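Kiddale Mug Handling Project: Final Report
Mechatronics Design Studio, Student Project Group 3

1. Purpose

The project set out to have a two-armed robot pick up a ceramic mug in a kitchen, carry it across the room and set it down on a table without an operator touching the controls. The task was taken from the studio's list of household problems. It was chosen over the drawer and towel tasks because the result is easy to score: the mug is either standing on the table at the end of a run or it is not.

The group did not build the robot. The arms, hands and base were supplied by the studio. Our work covered the grasp, the carrying posture, the floor layout, the logging software and the trials.

2. Requirements

The following were agreed with the course staff at the start of the term.

The mug must stay upright from pick-up to release.
The hand must not touch the inside or the rim of the mug.
The robot must stop if either arm comes within 12 cm of a fixed surface it was not told to approach.
Every trial must be logged, including trials stopped by the operator.

The second requirement was added after a discussion of hygiene. It ruled out the simplest grasp, in which the thumb goes over the rim, and accounts for most of the time spent on Section 3.

3. Grasp

Two grasps were compared. In the handle grasp, two fingers pass through the handle and the thumb presses from above. In the body grasp, the hand closes around the lower body of the mug and the fingertips curl over the front.

The handle grasp depends on the mug being turned the right way before pick-up. A small error in the handle angle caused one finger to strike the handle and push the mug along the counter. The body grasp tolerates any handle angle except one where the handle sits directly in the palm. It also keeps the fingers well below the rim. The body grasp was adopted for all scored trials.

Finger force was set by hand. Glazed ceramic is slippery and the first setting let the mug turn slowly in the grip while the arm was moving. The closing force was raised in small steps until the turning stopped, then left alone. We did not fit rubber tips, as the staff wanted the hands kept in their standard form for other groups.

4. Carrying posture

The carrying arm is held out in front of the body with the mug upright. The other arm stays low with the hand open. An earlier version folded the free arm against the chest, but the unfolding motion at the table was slow and twice triggered the stop distance.

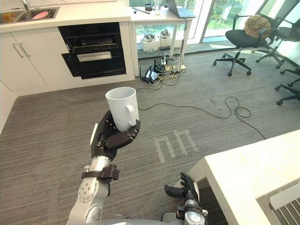

Page last changed: October 2, 2022

With the left arm carrying, the free right hand reaches the table edge first if the base stops too close. The base planner was therefore given a wider margin on the right side than on the left. This made the final approach slightly longer and removed the contact problem.

5. Floor layout

White tape was put down on the striped carpet as a visual reference for the operator. The robot does not read it. The operator compares the position of the base with the tape before starting a run, which was faster than measuring each time.

Cable placement needed more attention than we had planned for. The network and power equipment sits on the floor by the windows, and a long black cable crosses the carpet. The base must not drive over it. The Quezada map tool, used to mark no-go areas, treats a cable as a line with no width, so we entered the cable as a strip and redrew it whenever it was moved. A ceiling drop would be a better arrangement for the next group.

6. Software

Motion was planned with Jitley, the studio's in-house planner. Logging was done with a small program written by the group and named Brusov. It records joint positions, finger force, base position and the operator's stop button. The first version wrote one file per joint and became difficult to search. The second version writes one file per trial, with the grasp type in the file name.

One fault is still open. If the laptop loses its connection during a run, Brusov closes the file without marking the trial as incomplete. Such files have to be found by hand from their length. The longest complete log has 1932 lines.

7. Trials

The group logged 146 trials in June. Handle angle was varied between trials and the mug was always empty. Lighting was not controlled, as the room has tall windows and no blinds were available.

Most failed trials ended at pick-up, with the palm arriving too high and the fingers closing on the wider part of the hand's own travel before meeting the mug. Correcting the height offset in the wrist removed this type of failure. The remaining failures occurred at release. The fingers do not open at the same speed, and the slowest one drags the mug a short way toward the robot. Opening the hand in two stages reduced the drag but did not remove it.

8. Remaining work

A filled mug has not been tried. The stop distance should be checked again before liquid is used, as a sudden stop is the motion most likely to spill it.

The two-stage release should be tuned for each finger separately. The force values are stored in the settings folder with the Brusov source code, along with the wrist offset and the last saved copy of the Quezada map.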